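Home Explore Notifications Messages Profile

02/10/2025

A few people asked how the thank-you cards work at Fluvargate, so I'm putting it in one thread. I look after staff recognition across our 12 clinics. Before that I was on reception at Skadau, and I still cover there when they're short.

We used to have one annual award per clinic. Managers put names forward, a panel read them, and the winner got a certificate and a voucher at the summer meeting. The same departments won most years. Night cleaners and the phone team hardly came up.

In July last year we added cards. Anyone can send one to anyone. It asks for a name, a clinic and what the person did. There's no score and no voting. The annual award still exists but the nominations now come out of the cards.

The system we use is called Vumance. You can fill in a card on a work computer or a phone. We also kept a paper version, which goes in the internal post and gets typed up by my team.

Paper matters more than I expected. Porters and domestic staff don't sit at a screen, and plenty of them don't look at work email from one week to the next. At Skadau more than half the cards still arrive on paper.
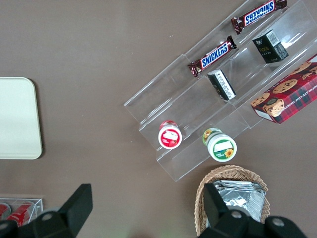
Snickers on a clear stepped stand

First year totals. We have 2,495 staff and they sent 2,069 cards. That doesn't mean most people got one. Some people got several and a lot of people got none. I'd want to know the second figure before I called the year a success, and we're working it out now.

Most common reason for a card: swapping a shift at short notice. After that, staying with an upset patient or relative. After that, showing a new starter where things are. Clinical skill comes up less often than you might think.

What gets rejected: cards that name a patient, and cards that are really a complaint about somebody else. "Thank you for doing the job my supervisor won't" came in more than once. We ring the sender and ask if they'd like to write it again. Usually they do.

The slow part was managers. A card goes to the person's manager first, who is meant to hand it over in person. The longest one sat in an inbox for 17 weeks. By then the nurse it was meant for had moved to another clinic.

We changed that. The card now goes to the person straight away and the manager gets a copy. A few managers said they missed having the first look. Staff haven't complained about it. 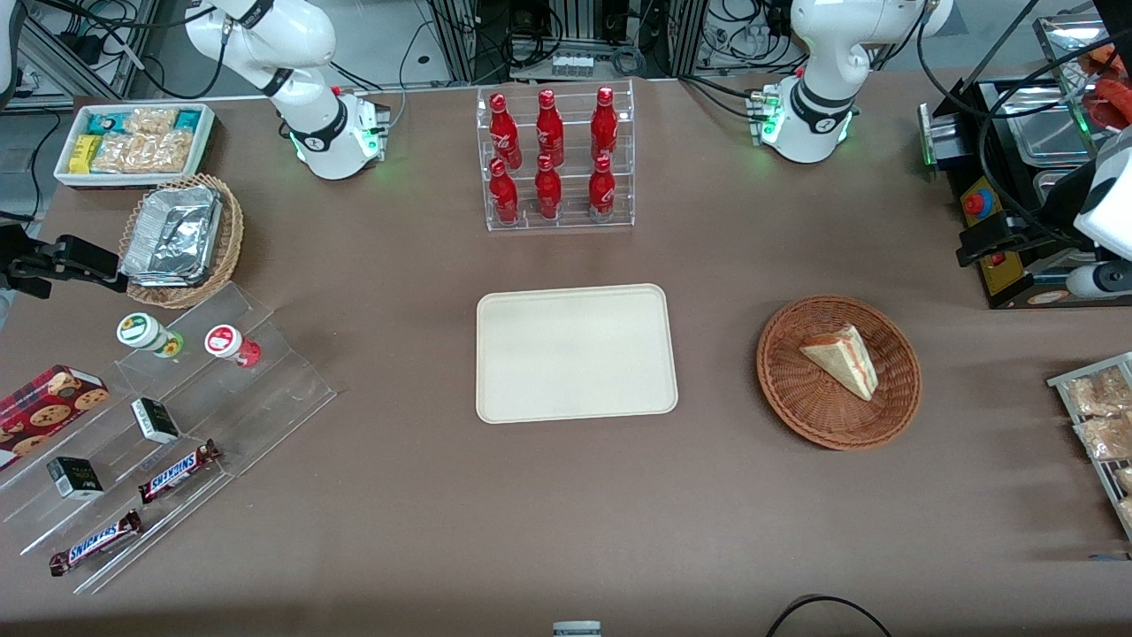 Someone asked whether cards count towards appraisal. They don't. You can bring one along if you want to talk about it, but your manager can't mark you down for not having any. We wrote that into the policy because the union reps asked for it, and I think they were right to.

We also looked at Courtois, which does points you can save up and spend. It's a decent system. Our payroll team had questions about tax on the points, and the people we asked on the wards mostly said they'd sooner have a proper note from a colleague. So we left it.

Cost: the licence, printing the paper cards, and half a day a week of one person's time for typing and checking. The old vouchers came out of the same budget and still do, for the annual award only.

Things I'd do differently. Start with the paper cards on day one, ours came six weeks late. Put agency and bank staff on the list from the beginning. Ask people if they're happy to have their card read out before reading it out. One physio was very much not happy.

Next job is the phone team. They work from the same building as head office and get fewer cards than any clinic. Patients thank them all the time but patients can't send cards yet. We're testing a form for that at Skadau first.

If you run something similar and have a way of including bank staff who work across several sites, please reply or message me. Our system wants one home clinic per person and they haven't got one.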